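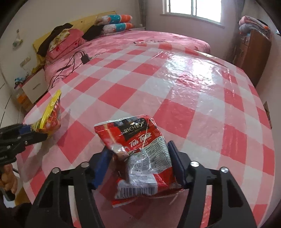
How to load an e-reader for a long trip

I read on an older Tivex that has no store of its own worth using, so everything I put on it comes from my laptop. Before a trip I set aside an evening and fill it properly. These steps should work on most readers that show up as a drive when plugged in.

1. Make a list before you look at any store

Write down what you feel like reading and how many hours you will have. A novel of ordinary length lasts me most of one long flight. For two weeks away I take 10 books, and I have never finished them all.

2. Check the library first

Log in to your library's e-book page and place holds early. Popular titles can take weeks. If a hold comes in too soon, look for a button that says "deliver later" or something close to it. Loans expire while you are away, so check the end date against your return date.

3. Read the sample

Free books vary a lot. Open the sample and read at least the first chapter. I downloaded a sea story by Selina Lanz without checking and found that it was volume four of a series. The first volume was also free, but by then I was on the plane.

Look at the page count as well. Some free listings are only the opening chapters of a paid book. One I nearly took, a mystery set in a town called Sollton, was listed at 508 pages and the free file had 40 of them.

4. Sort out the file type

EPUB works on nearly everything now. If your reader wants something else, convert the file on your computer and open it once to see that the chapters still break in the right places. Books with maps or tables often come out badly. Keep those on a tablet.

5. Copy the files over

Plug in the reader and wait for it to show up. Make a folder named for the trip and drag the books into it. Eject the drive before you pull the cable. My reader then takes a few minutes to index everything, longer if there are big files. It claims to hold 2,000 books, but the menus get slow well before that.

6. Open every book once

Do this at home while you still have a connection. Library loans in particular may need to check in the first time they are opened. Turn a few pages in each, then switch to airplane mode and try again.

7. Charge and pack

Charge the reader the night before and put the cable in your carry-on. Turn off Wi-Fi to save the battery. I also bring one paperback, usually something short. Last February it was Jonas Strebel's walking diary, and I left it on the shelf at the guesthouse when I was done.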